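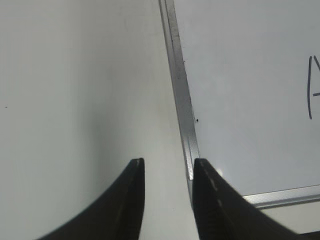
A whiteboard in a silver aluminum frame, next to a white wall.

Small Ways I Cut Our Water Bill

Posted January 15, 2019 by Katia Russo

Our water bill went up again this winter and I finally sat down with it, a cup of coffee and a pencil. Here in Bedham we pay by the 1,000 gallons, plus a sewer charge that goes up right along with it, so every gallon you save gets you twice. I don't want to live like I'm camping, and there are four of us in this house who all like to be clean! So these are the things that stuck, in no special order.

Read the meter before bed

Ours is in a box by the sidewalk with a heavy lid (bring a screwdriver, and watch for spiders). Write down every digit at bedtime, don't run anything overnight, and look again before the first person uses the bathroom. Turn off the icemaker too, and skip this on a night the water softener is set to run. The first time I tried it the last three digits had gone to 836 from something a good bit lower, and I stood out there in my robe feeling robbed. If your numbers move overnight, start with the toilets.

Toilets first, always

Put a few drops of food coloring in the tank, wait a while without flushing, and look in the bowl. Color in the bowl means the flapper is letting water by. Mine was the upstairs one, and you couldn't hear a thing. A new flapper costs a few dollars and goes on with your bare hands. Shut the valve behind the toilet, flush to empty the tank, unhook the old one from its little ears and take it to the store with you, in a bag, so you get the same size. Leave a bit of slack in the chain. Too tight and it won't seal, too long and it gets caught under the flapper and you're back where you started.

While the lid is off, check that the water stops below the top of the overflow tube. If it's trickling over, turn the float down.

The cold water you run while you wait for hot

I timed our kitchen faucet and it took 37 seconds to get warm. That's a lot of perfectly good water going down the drain! I keep a pitcher next to the sink now and catch it. It goes to the houseplants, the dog, the kettle, or the pot I'm going to boil pasta in anyway. In the shower I use a plain bucket, and that one goes to the plants or gets poured in the washer before I start a load.

The other half of this is to stop using hot when you don't need it. With a single-lever faucet it's easy to leave the handle in the middle out of habit, and then the heater sends hot water partway down the pipe for a rinse of one spoon. I push ours all the way to cold when I'm done.

Showers

I replaced our old shower head with a Flostura and I was braced to hate it, but it's fine. My hair still rinses. Wrap the threads with plumber's tape, screw it on by hand, then give it a gentle nudge with a wrench over a rag so you don't scratch the finish.

If your shower is already weak, clean the head before you buy anything. Tie a sandwich bag of white vinegar around it with a rubber band and leave it a few hours - but check the finish first, some of them don't like vinegar.

Dishes and laundry

I scrape plates and load them, and I quit rinsing. If you've been pre-washing everything like my mother did, try a week without and see. I also wait for a full load, even if that means we're down to the ugly mugs.

For laundry, set the water level to match the load if your machine lets you. Jeans and sweaters get worn more than once at our house, and towels hang up to dry and get used again.

Outside, for later

I'll do a longer page on the yard in May, but for now: unscrew your hoses if you haven't, and buy a packet of hose washers while you're thinking of it. A dripping hose connection is nearly always a flattened washer.

From the mailbag

Ermira Mujić wrote to say she puts a rubber dishpan in one side of her sink and washes all her vegetables in that, then carries it out to the flower beds. I tried it with muddy leeks and it worked great, although I'd let the grit settle before you pour it on anything in a pot.

Next up is the water heater, and the noise mine makes.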